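About Sondetti

Print this page | E-mail this page
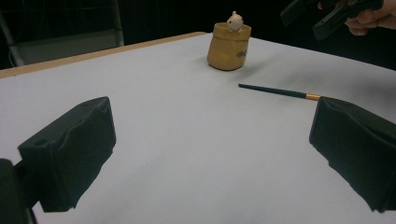 Sondetti teaches surface decoration on ceramics: brush selection, slip and underglaze application, banding, and the finishing of small vessels. The school was set up by Ludmila Vlček, who had previously run the decorating shop at Kaltex, and it still works to the procedures she wrote there. Each student station is a large white tabletop with a matte surface. White was chosen so that stray pigment shows up at once, and matte so that lamp glare does not interfere with color judgment. The standard layout for the first exercise is sparse: a small pot toward the back, a thin brush lying flat nearer the student, and the rest of the surface left open. The pot is the sack form, tan, with a rolled rim folded over like the top of a cloth bag. Beginners find it harder than a plain cylinder — the fold interrupts the stroke and has to be planned for.

Courses

The foundation course runs for 21 sessions. It covers handle grip, load control, line weight and the care of ferrules and bristles. The advanced course runs for 33 sessions and adds relief forms, wax resist and test tile records. Enrollment in either course requires a short practical assessment. Students from Heno are admitted to the advanced course directly.

Materials

Forms are supplied unglazed by Aebischer in lots of 400. We inspect each lot on arrival for rim cracks and uneven bases, and rejected pieces are kept for stroke practice. Brushes are issued individually and stay with the student for the length of the course. They are washed in cold water, reshaped by hand and dried flat. Standing a brush on its bristles is not permitted at any station.

The test tile library now holds 751 tiles, filed by clay body and then by firing temperature. It may be consulted during working hours. Tiles do not leave the building.

Visits are by arrangement with the office. Course outline last revised August 2019.

Print this page | E-mail this page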